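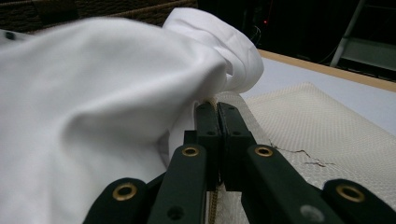

Short Fiction

The Interim Report

The water in Wellwood went off in March, at ten past six in the morning, while most of the town had shampoo in its hair.

It came back 25 hours later, brown at first, then a sort of tea color, then clear. The water company, Firard, put out a statement saying it took the matter very seriously. A full report on the cause would follow shortly.

By the time the leaves were down, Müzeyyen Öztürkmen had become the town's deputy clerk for reports that would follow shortly. It wasn't her title. Her title was deputy clerk. But every morning she called Firard, and every morning a young man named Akgül picked up on the ninth ring.

"It's in review," he said.

"Who's reviewing it?"

"The reviewers."

"Have they got a copy?"

There was a pause, and the sound of someone opening a drawer. "I'd have to look into that," said Akgül.

The mayor wanted something to read aloud at the council meeting. He had already read aloud the first statement, the second statement and a letter of apology meant for a different town. At the last meeting a man who owned the laundromat on Nindholm Street had stood up and asked for his money back, and when told that the meeting was about sidewalks, he had sat down on the floor and stayed there through the sidewalks.

So she drove out to Firard. It was 40 minutes each way, and the lobby had a fountain. She watched it for a while.

Akgül was taller than his voice. He carried a binder in front of him with both arms, the way you'd carry somebody else's baby.

"It's the interim report," he said. "It's 600 pages. You can't take it with you."

"Can I read it?"

"Until five."

It was twenty to five. She went straight to the back, where people put things. Page 598 said that 2,836 homes had lost water. Page 599 said that the cause was a valve, which had been found closed. Page 600 said that further study was needed to learn whether the valve had been closed by a person, by another valve, or by itself.

"Do you have a lot of people who close valves?" she asked.

Akgül looked over at the fountain. "We have one," he said. "Gary."

"Did anyone ask Gary?"

"He's not in the scope."

She found Gary in the parking lot, eating a sandwich in his truck. Sure, he said, he'd closed it. There'd been a work order. He'd called in twice to ask if they were certain, and they'd told him it was in review.

"And who opened it again?"

"Me. I wanted a shower."

She wrote that down on the back of her parking ticket and had him sign it. At the council meeting the mayor read it aloud, both sides, including the part about the meter. The man from the laundromat asked him to read it again, slower.

Firard called the next morning, before she'd got her coat off. It was Akgül. He wanted to know if he could get a copy.

"It's in review," she said, and went to fill the kettle.

Last updated in March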